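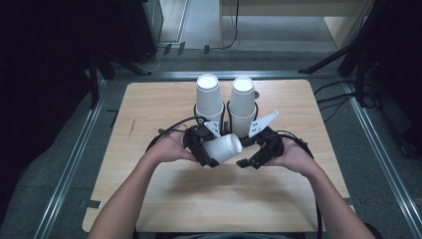 Figure 4. Paper cups on the tabletop board: two stacks standing, one cup on its side.

Section 3: Setting up and restacking the cup station

Read this section before you put any cups on the board. The sleeve the cups come in says they are "ready to serve." In our experience they are ready to be sorted out first, and the steps below assume you will do that.

What you need

One Milik tabletop board
One sleeve of white paper cups (100 to a sleeve, according to the label)
A dry cloth
A bag for rejects

3.1 Placing the board

1. Choose a flat piece of floor. Low carpet is fine. Thick carpet is sold to people as "stable" and we don't agree; press on each corner of the board and see for yourself.

2. Lay the board with the pale wood side up. If you are using the rail kit, place the board inside the three rails, with the open side facing you.

3. Check the black tabs at the lower corners. They should lie outside the area where you plan to stack. Leave them in place.

4. Wipe the board with a dry cloth. Small dark scuffs on the surface won't come off with wiping, and the spray cleaner that Skundholm sells for this purpose did nothing for ours except leave the wood slick for an afternoon. Scuffs do not affect the cups.

Note: Earlier copies of this guide told you to level the board with folded card. Mitali Rathnayake tested that on our own carpet and the card worked its way out each time. Move the board to a better spot instead.

3.2 Opening the sleeve

1. Open the sleeve at the end where the cup mouths are. Opening it at the base end means pushing the cups out, and pushing is how rims get bent.

2. Slide the cups out onto the board in one length. Do not pour them.

3. Look at the rims. You want a full, even roll all the way around. A flattened rim will still hold a drink, whatever you may have read, but it will grip the next cup in the stack and the two will come away together.

4. Put bent, split or dusty cups in the reject bag. Don't save them for "later."

Caution: Touch the outside of the cups only. If a finger goes inside a cup, that cup is a practice cup from then on and should not be used for drinks.

3.3 Building the two stacks

1. Divide the cups into two lengths. They don't need to match. The Matubbar hosting sheet insists on equal stacks and gives no reason, and we have never found one.

2. Stand both stacks near the far edge of the board, side by side, mouths up. Leave enough room between them to get hold of one without brushing the other.

3. Look down on the rims. They should sit in even rings, one inside the next. A wide gap on one side means a cup has gone in crooked. Lift off everything above it, straighten it, and put the rest back.

4. Keep the near half of the board clear. You will need it for single cups.

Caution: Don't press down on a stack to make it shorter. It does get shorter. It also jams, and a jammed stack is the most common complaint we receive – see 3.5.

Note: Mouths down is cleaner if the cups will stand out overnight. Mouths up is easier to restack and easier to check. Pick one and use it for both stacks. This guide assumes mouths up.

3.4 Returning a single cup

1. Take the cup by its side, about halfway along. Squeeze only enough to keep it from slipping. Paper sides give before you notice.

2. If the cup is lying on its side, lift it clear of the board before you turn it. Turning it against the surface scrapes the rim.

3. Bring it upright over the stack, mouth up, and lower it straight down until the rim stops. Let go there. There is no click, in spite of what the Hivbridge leaflet promises.

4. If the stack leans, steady it low down with your free hand and set the cup again.

3.5 If something goes wrong

Two cups come off together. Roll the pair gently between your palms, then pull straight. Blowing into the gap is often suggested. We can't recommend it for cups people will drink from.

A stack falls over. Check every rim before you rebuild. Obaidul Roy skipped this once and ended up redoing both stacks.

A cup has an oval mouth. You can press it back toward round, and it will look right for a while. Reject it.

Cups won't separate at all. The stack has been pressed, or the cups were stored somewhere damp. Pressed stacks can usually be worked apart from the top. Damp ones go in the bag.

3.6 Storing the leftovers

1. Return unused cups to the sleeve, mouths toward the open end.

2. Fold the end over twice. The sticky strip supplied with the sleeve holds for a day or so; use a clip.

3. Store the sleeve lying down, with nothing on top of it.

Section 3 revised 10 Aug 2024 by Parvathi Krishnan. Lids and sleeves are covered in Section 4.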